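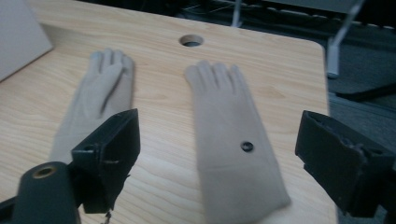 Glove demonstrations: the start-state rules, revised

7/4/23

Our written procedure for hand-held gripper demonstrations had grown to 93 lines, and two of us were reading the same line differently. I have spent the past week cutting it down. What follows is the part that covers gloves, because fabric is where most of our arguments come from.

The task is simple on paper. Two fabric gloves start flat on the table, side by side, fingers pointing away from the operator. The operator picks up one, lays it on the other with the cuffs lined up, and lets go. A rigid part has one pose and you can write it down. A glove has a pose, a thumb that may be tucked or out, and a cuff that folds under if you breathe on it. A start state for fabric therefore has to say which of these are fixed and which are free to vary.

Fixed at the start

Both gloves lie flat, with no part of one touching the other. Fingers point to the far edge of the table. Cuffs are opened out to full length, with no fold under the wrist. Neither glove covers the cable grommet, as the hole gives the fingertips nothing to press against.

Free to vary

The angle of each glove, as long as the fingers still point broadly away. The gap between them. Whether the fingers are together or apart, and whether the thumb is in or out. The old text asked for "neatly arranged" gloves, and operators took this to mean parallel and identical every time. We ended up with 100 recordings from March in which the gloves might as well have been printed on the table. They are fine as a test of the recorder and not much use for anything else.

Before recording

Wipe the gripper fingers and look along the lower edges for loose threads. Pull off anything hanging. Check the inner faces for wear; scuffing is acceptable, a lifted or torn surface is not. Open and close the fingers 3 times and confirm that the width reading returns to the same value. Then hold both gloves in view before moving. Part of a glove may be hidden behind a finger, and that is allowed, provided the fingertips of both can be seen.

During recording

Approach from above the cuff and pinch a single layer where possible. Do not drag the glove to the table edge to get under it — this works well by hand and teaches a habit we do not want. If the first pinch misses, open, lift clear and try again in the same recording. Missed pinches are kept and labelled. Duarte Tavares argued for this against me for most of a month, and the Kashyap table, where he keeps them all, now has the more useful set.

Stop and discard only if a glove leaves the table, a free hand enters the view, or the recorder reports a gap in its timing.

Naming

Each recording takes the site, the item and a running number. We are at 3445 on the shared counter. Dorurbridge must stop restarting theirs at the beginning of each session. I have asked for this before.

Still open

We have no agreed wording for "cuffs lined up". Okex uses a finger's width of overlap, measured by eye, and Skokitz asks for the edges to meet, which almost never happens with a long cuff. My draft says the edges should be within the width of one gripper finger, since the operator always has that to hand. Comments to me before the next table session, please, with the line number you object to.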